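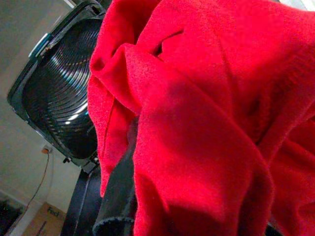 Talks > Evening programme > Speaker notes

What we lose at work: notes for the Tastell evening

6 May 2022

14 shares · 3 comments

Slide 1. Title

Wait for the people at the back to find chairs. Thank Marius Munteanu for the introduction, whatever he has said. If he has used the word "guru", let it pass.

Opening line: I have spent 16 years in charge of other people's umbrellas.

Pause. If there's no laugh, carry on as though it was meant as a plain fact. It is a plain fact.

Explain the job. Trundalden is a bus station, a library and a swimming pool which share one roof and one lost property office. The office is a hatch. Behind the hatch are shelves, and behind the shelves, most days, is me.

Slide 2. The year in figures

1,474 items handed in last year. Let them look at the number. Ask for guesses at how many were claimed. Someone always says half, and they're usually an optimist in other ways too. I'll give the real figure on slide 5, so don't let anyone drag it out of me now.

Gloves come in singly. I do have a theory about this and it takes four minutes, so NOT TONIGHT. Offer it for the bar.

Slide 3. How people describe their things

This is the main part, go slowly.

People come to the hatch and describe what they own, and they are terrible at it. I mean this kindly. Ask a man what his coat looks like and he'll say "it's a coat". Ask him the colour and he will look down at what he's wearing, to see if that helps.

Read out the form from April (name removed):
"Bag. Dark or possibly light. Sentimental."

We found it. It was green.

Then the opposite sort. The woman who lost a paperback and could tell me which page had the tea on it, what kind of tea, and whose fault it was. She had the book back in under a minute and stayed for another twenty-five.

Point to make: we remember what happened to a thing far better than we remember the thing. So I stopped asking "what does it look like?" and started asking "what's wrong with it?" Broken zip, chewed strap, name of a previous husband inside the lid. Claims went up. I put this to head office as a new procedure and was sent a procedure for submitting procedures.

Slide 4. Storage, or the Bălan system

Named after my predecessor, Bălan, who left me the keys, a kettle and a card index in his own private alphabet. He filed by where the owner was probably going. Swimming goggles under Pool, fair enough. A trombone under Wedding.

I laughed at this for my first year. Then I tried filing by type, and ended up with a shelf marked Other that was longer than all the rest put together. We're back on Bălan. The trombone did turn out to be Wedding, by the way — save this for here, it gets a better laugh late.

If time is short, cut the bit about the kettle.

Slide 5. Who comes back

The answer: 5 in every 16. Repeat it, they won't have written it down.

The rest sit for three months and then go to the charity sale. Things people cross town for: keys, one particular child's rabbit, a flask. Things people don't: laptops, more often than you'd think. I had a man refuse to collect a perfectly good suit. He said he'd been glad when it went.

Don't get sad here. Last time I got sad here and had to do the glove theory to bring them round.

Slide 6. The software

Miltton offered us a computer system with room for 4,000 item types. I asked whether it had one for "half a jigsaw". It had jigsaws, complete. Long meeting. We kept the card index, and I kept the pen they gave me until I left it on the bus.

It was handed in. Filed under Meetings.

Slide 7. What I'd ask of you

Write your phone number in things. A pen will do. Inside, where the damp can't get at it.

Come and look within the week. Ring if you can't come, but the phone is next to the pool door, so shout.

Questions

Likely ones: strangest item (the trombone, or the second trombone). Has anyone lied to claim something? Yes, over a very ordinary hat. Do I lose things myself? See slide 6.

Return the clicker to Marius before leaving. He wants it back this time.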